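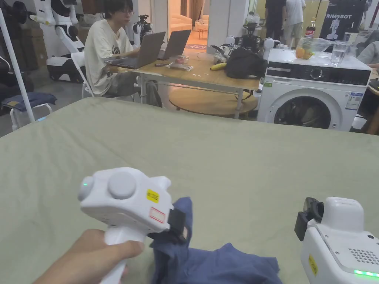 5. Cloth, and why I keep coming back to it

When I started on the Verard chore set I figured cloth would be the warm-up and the shop-floor jobs would be the hard part. I had that backwards. Sorting fasteners into bins went fine almost from the first week, and putting hand tools back on their hooks went fine once we fixed the lighting. Then came the towels, and I spent most of May watching a policy pick up two layers when it wanted one.

A quick reminder of the setup from Section 3. All of the training data came from people using handheld grippers, so there was no robot in the loop while we recorded. The person does the chore with the gripper in hand, the gripper logs its own motion and finger opening, and we train on that. We ended up with 1,717 usable demonstrations across 4 chores: sorting, tool return, wiping, and folding. Folding got the biggest share and I would still give it more if I were starting over tomorrow.

5.1 What people do with their hands that we had to give up

Try folding a dish towel with a pair of kitchen tongs in each hand. (Really, try it, it's a good way to get a feel for this section!) The first thing you lose is the little rub between thumb and finger that tells you whether you've got one layer or two. The second is the flick, that quick snap that opens the towel out flat in the air. Our demonstrators reached for the flick constantly in the early recordings, and it worked beautifully for them, and it was useless to us. The arms we deploy on can't move like that without tripping their safety limits, so we asked everybody to slow down and drag the corners out across the table. Slamet Tjoa, who ran most of the recording, got so good at the slow version that his demonstrations ended up looking a lot like what we wanted the robot to do, and a policy trained only on his data beat the mixed one on small towels. It lost badly on everything else. I'd put that down to his habit of always starting from the near corner.

We also gave up squeezing. A person will bunch a messy towel in one fist, shake it, and look for a corner that pokes out. Our finger pads can pinch well enough, but they slide off a bunch, and after a few attempts at teaching the bunch-and-shake we dropped it from the protocol.

5.2 The rooms

I didn't want clean rooms. Earlier work at Nirnau used a bare table with a curtain behind it, and the numbers were lovely, and then the same policy went looking for towels on the wall as soon as the curtain came down. So we left people where they were, typing or talking or walking past, and we left the clutter where it was too. A household chore gets done with a household going on around it, and the same goes for a shop.

There's a cost. The policy sometimes locks on to fabric that isn't part of the job. Sleeves are the usual trouble. We tried masking everything past the table edge and that helped with the sleeves and hurt the wiping, where the arm seems to use the far edge to know when to turn back. In the end we left the masking off and raised the penalty on grasps outside the work area, and I'm not thrilled with either choice.
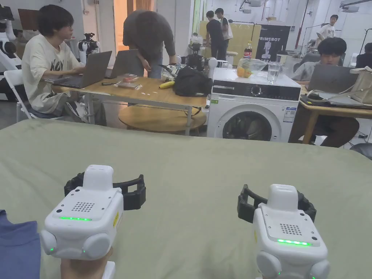

Can a machine be left alone to fold the laundry yet?

For flat towels of a size it has seen before, it will finish a fair number of them, but somebody still has to be nearby to untangle the ones it drops or grabs wrong, so you couldn't call it unattended.

5.3 Results on folding

Every method got the same 14 starting piles, arranged by hand from reference photos so that they matched as closely as I could manage. A trial counts as done when the towel is folded in quarters with no corner sticking out past a finger's width. I scored them all myself, which you should keep in mind.

The Retitska baseline, which we ran with its published settings and our grippers, finished 2 of the 14. Our policy without the pause (see below) finished 4. I was hoping for a lot more, and I'll admit I reran the whole thing with fresh pads before I believed it. Same score.

The failures weren't spread evenly. Most of them happened before any folding began, at the first grasp, when the fingers closed on a ridge in the cloth that looked like an edge and was only a crease. Once a real edge was in hand the rest tended to go all right. That matches what we saw in the recordings, where people spend most of their time finding the corner and hardly any time on the fold itself.

From the gripper's own camera the trouble is pretty easy to appreciate. The fingers take up a good part of the view, the lens bends the room at the sides, and a crease and a hem look very much alike when the cloth is all one color. I'd have trouble picking the hem out of some of these stills, and I know where it is.

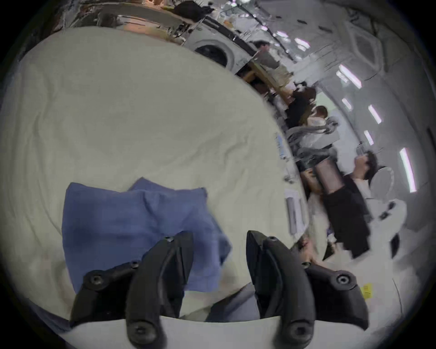 Figure 2. Crumpled blue cloth beside the gripper fingers, seen by the gripper's camera.

5.4 The pause

The one change that made a difference you could feel in the room was also the dumbest one. We had the arm stop after the first grasp, lift the cloth a little, and look again before committing. If the hanging shape looked wrong, it let go and started over. We borrowed the shape check from the Milošević bag-handling work with hardly any changes, and it was fussy about thick terry but quite happy with thin cotton.

It makes the whole thing slow. A visitor who stood through a full run asked me if the arm was stuck, and fair enough, it does look like that. For a shop floor I doubt anyone would put up with it. In a home, overnight, with the door closed, I think people might, and I'd like to test that properly with folks who don't build robots for a living.

I haven't included the paused runs in the scores above. We changed the finger pads partway through that batch, and I don't want to mix the two. The per-trial notes are in the appendix, along with the pile reference photos and the handful of runs I threw out, with the reason written next to each one.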